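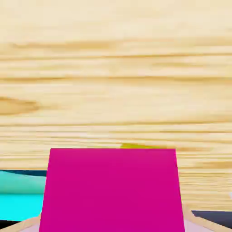

How to check an animal charity before you give

Appeals for injured or abandoned animals spread quickly online, and most come from people doing decent work. A few do not. These checks take 20 minutes and can all be done from home.

1. Find the registered name

The name on a social media page is often a short version. Look at the foot of the website or on a receipt for the full name and registration number. Brurville Paws, say, may be registered as Brurville and Grernine Animal Relief. If you can't find a number, write and ask for it.

2. Look it up

Type the number into the official register for the country where the charity says it is based. Check that the name, address and bank account holder match. An account in a private person's name is a good reason to stop.

3. Read the accounts

Small groups may file only a page or two. Look for vet bills, food, kennel rent and wages. If a group raised 2000 euros for one operation, there should be an invoice for it, and you are entitled to ask to see a copy.

4. Check the photos

Save two or three pictures from the appeal and run them through a reverse image search. Watch for the same dog under a different name, or in a different town - older appeals are often copied word for word.

5. Ring the vet

Appeals usually name a clinic. Find its number yourself, not through the appeal. Staff may not discuss a patient, but they can normally say whether they work with the charity.

6. Pay in a way you can trace

Use a card or a bank transfer with a reference. Avoid gift cards and cash by post. Keep the receipt.

If something is wrong

Take screenshots first, as pages can vanish overnight. Then contact your bank, the charity regulator and the police, in that order if you have already paid.

Last updated in December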